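4.2 Data collection and the release label

All demonstrations were collected by teleoperation on a single arm with a parallel gripper. The operator worked from two live views, one from the wrist camera and one from a fixed camera beside the table, and both streams were stored with the joint positions and the commanded gripper width. We used the Skostel recorder for this, with the default buffer settings. The two streams run at different rates, so each wrist image was matched to the nearest fixed-camera image in time, and pairs with too large a gap were dropped.

We gathered 4,000 short segments over 51 sessions. A segment starts when the gripper closes or begins to open and ends when the arm has been still for one second. Segments where the operator stopped by hand or the recorder lost a stream were removed before any labeling. This left 2,529 segments, and 2,398 of them had usable images from both cameras at the moment we care about, the last instant before release. All results in Section 5 use this smaller set. The other segments were kept for pretraining the image encoder only, where a missing partner view does no harm.

The release label is binary. A segment is marked as "supported" if the held object would stay within one object height of the table when let go, and "unsupported" otherwise. Labels were set by two people working apart from each other with the Prosteo annotation tool. They saw the fixed view first and were allowed to step through neighboring images. Where they disagreed, a third person decided. We did not use the gripper force signal for labeling, as it was noisy for soft or light objects and would have leaked into one of the baselines.

The policy takes one image pair and the current gripper width as input. Each view goes through its own encoder, and the features are joined before two fully connected layers. We also trained a wrist-only version and a fixed-only version with the same number of parameters. The Honorato baseline uses the wrist view and a hand-set threshold on gripper width. Figure 3 gives a wrist view and a fixed view from the same session.

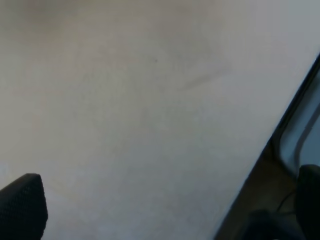
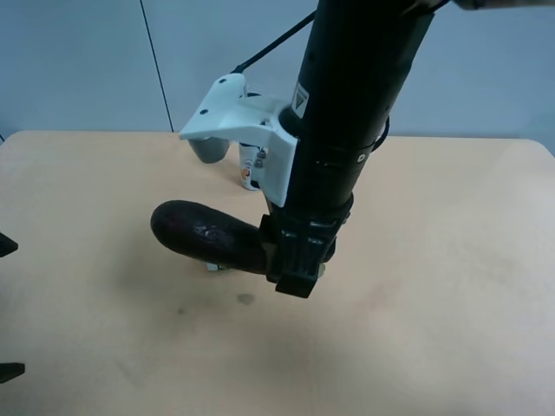
Figure 3. Wrist view (first) and fixed view (second).

The wrist-only version does well on tall objects and poorly on long ones held at one end. Errors of this second type are the main reason we kept the fixed camera in the setup, even though it has to be moved and calibrated again for every new table. With an object such as the eggplant in the fixed view, which is held at one end and lies level just over the tabletop, the soft shadow on the table is a useful cue to height. The wrist view in Figure 3 is mostly plain table surface, with one textured finger in the lower left corner, and a view like that gives the encoder little to work with. We therefore trained with view dropout, blanking one of the two inputs at random, so that the joined features would not depend on a single camera. Dropout was applied per segment and was turned off for the final pass over the training set. The Wananov simulator was used to check that the blanking code treated both streams in the same way, but no simulated images were used in training.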